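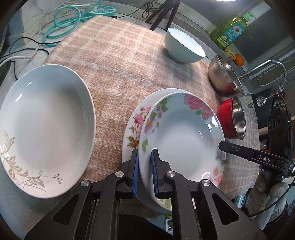

Traltent hand gripper review: 2 weeks of dishes

I bought this thing to collect examples for a small kitchen project of mine, which goes by Rudov and mostly lives in a folder on my desktop. The idea is simple enough. You hold the gripper, you do the chore with it, and the recordings become the examples a policy learns from. So before anything gets trained, somebody has to pick up an awful lot of plates, and that somebody is me!

Setup first. Unpacking and charging was easy, pairing took me three tries (the manual wants you to start the recorder before the gripper, and says so on the last page). After that it behaved. I recorded 460 episodes over the 2 weeks and threw out 63 of them, mostly my own fault – I'd start moving before the light changed, or bump the table and lose my place.

The finger pads are my favorite part. They're soft and have some texture to them, and they hold a glazed plate by the rim much better than the bare jaws on my old Rusu, which I sold in October and don't miss. Deep soup plates are the easy case. You put one jaw inside, one outside, squeeze and tilt. Flat plates take more care, and if you come in at a lazy angle you just push the plate along the cloth. I kept some of those episodes on purpose, as long as I recovered and got the grip in the end. A learner that has only seen perfect grabs is pretty helpless the first time it misses.

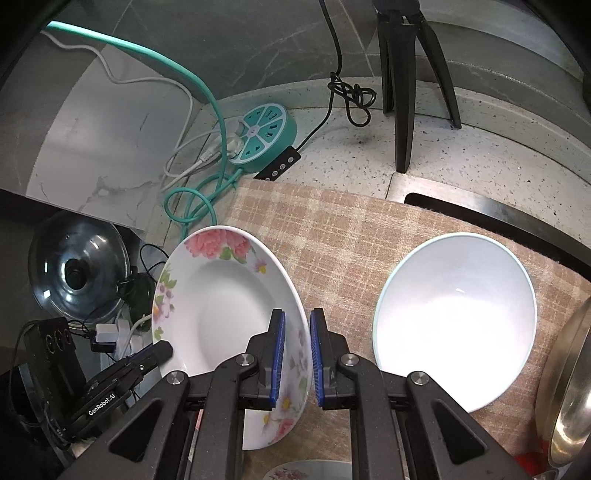
Flowered plate held by the rim, bowl still on the cloth.

My advice is to mix your dishes and move them between episodes. I did my first batch with everything in the same spot and it was a waste of an evening. Now I shuffle after every take, stand things on edge, lay them flat, swap in a steel pot or a bowl, and switch surfaces when I get bored. Shiny metal still gives me the worst tracking, by the way, so I slow way down for pots.

What I don't like: the weight. It's fine for ten minutes and then your wrist starts complaining. I stop at 33 episodes per sitting now, and the last few are still sloppier than the first. The trigger is stiff too, and I'd love a lighter spring in the box. The cables get everywhere if you let them. And the Skurkov software it comes with exports slowly and names every file by the clock, so I rename them all by hand, grumbling.

Would I buy it again? Yes, for plates and bowls for sure. For cutlery I'd wait – the pads are too wide to get under a teaspoon, and I've tried every angle I can think of. Four stars from me, and I'll update this if the narrower pads ever come back in stock.

Posted Feb 26, 2026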